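**Printed fabric mat as a table cover - how do you keep it flat?**

**matteblue_100** wrote:

Hello all. I have a big printed fabric mat on my work table, the kind with a landscape picture, and I use it every day. It is larger than the table, so it hangs over the front and the left side. I like this look, and also the edge of the table is ugly and I am glad it is covered. But the cloth moves. Every time I lean on it I get small wrinkles, and small things on top don't stand straight anymore.

I bought it from Drurar in August. The shop says "machine washable, do not iron the print." So I can't iron it, and I don't want to glue it, because I want to wash it sometimes. What do you do with yours?
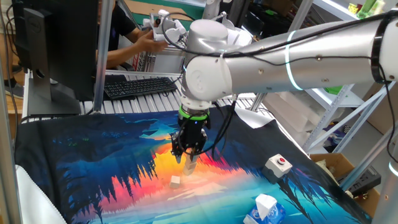
My table is not very big, and the cloth takes a lot of space on it. I tried to pull it tight from the front side, but then the back side comes loose. You can see it is still a little wrinkled, even with the tissue box standing near the front and the box with the red button on the right. I hoped that a bit of weight would help. The small white cubes are too light to hold anything, of course. Please tell me if there is a better method than putting more and more things on the corners.

---

**corkandfelt** wrote:

Do you have something under it? A smooth table top is the problem in most cases. I put a thin rubber net under mine, the type that is sold for carpets, and it stopped moving the same day. Cut it three centimeters smaller than the table on each side, so it doesn't show.

---

**ninth_drawer** wrote:

I don't agree with the rubber net. I had one from Budstead and after one summer it left yellow squares on my table, and I couldn't clean them off with anything. If your table top is painted or has varnish, be careful.

My advice is to fold the cloth under the table edge and hold it with tablecloth clips. They cost very little and you can take them off on washing day.

---

**matteblue_100** wrote:

Thank you both. I didn't know about the yellow squares. My table has a light varnish, so now I am a little afraid of rubber.

About the clips: the edge is thick. Do the clips open wide enough? And I would lose the part that hangs down in front, which I like.

---

**corkandfelt** wrote:

Yellow squares come from cheap PVC nets. Natural rubber latex can stain too, I admit, but you can put an old cotton sheet between. Mine has been there three years and there is no mark.

You don't lose the hanging part with my method. With clips you do, or you see the clips.

---

**ninth_drawer** wrote:

A sheet between the net and the table? Then the net holds the sheet and the sheet slides on the varnish. I don't understand how this works.

---

**corkandfelt** wrote:

The sheet is wrapped around the table top and tied under it. I should have written this, sorry.

---

**teal_hem** wrote:

I sew, so I see it differently. The wrinkles are probably not from the sliding only. Cloth like this is often folded in the package for months and it keeps the lines. Wash it at a low temperature, hang it while it is still quite wet, and pull the corners with your hands. Don't use the dryer. I have washed a mat from Abbasi like this many times and the colors are still strong.

If you want to iron, do it from the back side, with a towel on the ironing board and no steam. I know what the label says. Try a corner first.

For the edges that hang, you can sew a thin chain into the hem, like for curtains. I used one of 300 grams in total. It pulls the cloth down evenly and it looks nice.

---

**ninth_drawer** wrote:

Please don't tell people to iron a print when the shop says no. If it melts, it is finished.

---

**teal_hem** wrote:

I said to try a corner! But all right, it is at your own risk. The chain is the more important part.

---

**matteblue_100** wrote:

No ironing for me, I think. I love the picture too much. The chain sounds very good, and I can sew a straight line if I go slowly. 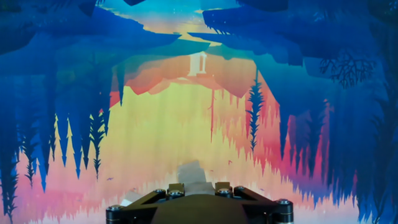
*The bright yellow part in the middle of the print, with the little white gate.*

The pink and orange streaks under the yellow are my favorite part. When there is a wrinkle there, I see it at once, and I have to put it straight before I can do anything else.

---

**teal_hem** wrote:

Beautiful colors! I understand why you don't want the iron near it. Is it 100% polyester? Then the needle should be thin and new, otherwise it pulls threads.

---

**matteblue_100** wrote:

Yes, 100% polyester, it is on the label. Which size of needle do you use?

---

**teal_hem** wrote:

Size 70. And polyester thread, not cotton.

---

**pinboard_otto** wrote:

The chain will help in the front and on the left, but what about the other two sides? There the cloth doesn't hang, if I understood well. I would use double-sided fabric tape on them. I have the one from Dovent. It comes off without a mark if you pull slowly, but on varnish I haven't tested it.

---

**matteblue_100** wrote:

Good question, I forgot these sides. I will test the tape under the table first, where the mark doesn't matter, and leave it there for around a month. The chain I will order this evening. I'll write again when it is sewn in.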